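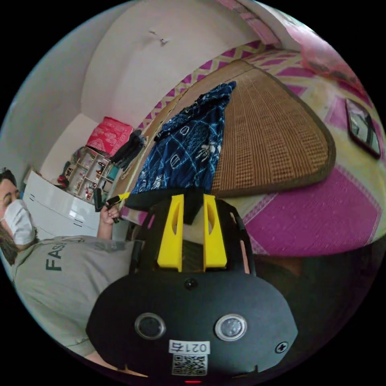 Quartos para arrendar: o que muda este ano em Etthorpe

14 de janeiro de 2023

A partir deste mês, quem arrenda um quarto na própria casa em Etthorpe passa a ter de entregar um contrato escrito ao hóspede, mesmo quando a estadia é inferior a um ano. Até agora bastava um acordo verbal, e era assim que funcionava a maior parte dos arrendamentos na zona da estação e nas ruas por trás do mercado.

O contrato pode ser simples. Tem de indicar o valor da renda, o dia de pagamento, as despesas incluídas e o prazo de aviso para sair, que passa a ser de 60 dias para o senhorio. Para o hóspede continua a ser de 30, salvo acordo em contrário. A caução não pode ultrapassar 3 meses de renda e o recibo tem de ser passado no momento da entrega.

Biljana Radonjić atende no balcão de habitação da associação Prurnodham e tem recebido sobretudo perguntas sobre as despesas. A água e a eletricidade podem estar incluídas na renda ou ser divididas, mas a forma de divisão deve ficar escrita. Se houver um contador só para a casa toda, convém anexar a última fatura ao contrato. O mesmo vale para a internet. No caso do aquecimento, muitos senhorios preferem um valor fixo de inverno, e isso é permitido desde que conste do documento.

O inventário do quarto também passa a ser obrigatório. Basta uma folha com a lista dos móveis e o estado em que se encontram, assinada pelas duas partes. Quem já tem hóspedes em casa deve fazer o inventário até ao fim de janeiro. Riscos, manchas e fechos avariados devem ser anotados à entrada, pois é por eles que surgem quase todas as discussões à saída.

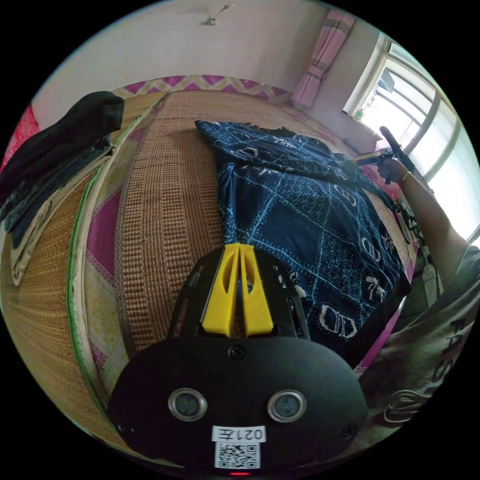 O registo na câmara mantém-se gratuito e faz-se uma única vez por quarto. No ano passado foram registados 574 quartos no concelho. Quem já se registou não precisa de repetir o processo, mas tem de comunicar qualquer alteração da renda. O impresso é o mesmo de antes, com uma página nova para o inventário.

Ultan Conneely, que arrenda dois quartos na rua Dolan, lamenta que o modelo oficial não preveja as regras de uso da cozinha e da máquina de lavar. Essas regras podem seguir numa folha à parte. Não substituem o contrato, mas valem como prova do que foi combinado se ambos assinarem.

As visitas ao quarto pelo senhorio exigem aviso prévio de um dia, salvo urgência. Uma fuga de água conta como urgência. Mostrar o quarto a um futuro interessado não conta.

O balcão da Prurnodham ajuda a preencher os impressos durante a manhã, sem marcação. Levar documento de identificação, comprovativo de morada e, se existir, o contrato anterior. Para casos com rendas em atraso é preciso marcar hora com Philomena Fitzgerald. Os modelos em papel estão também na biblioteca, junto à entrada.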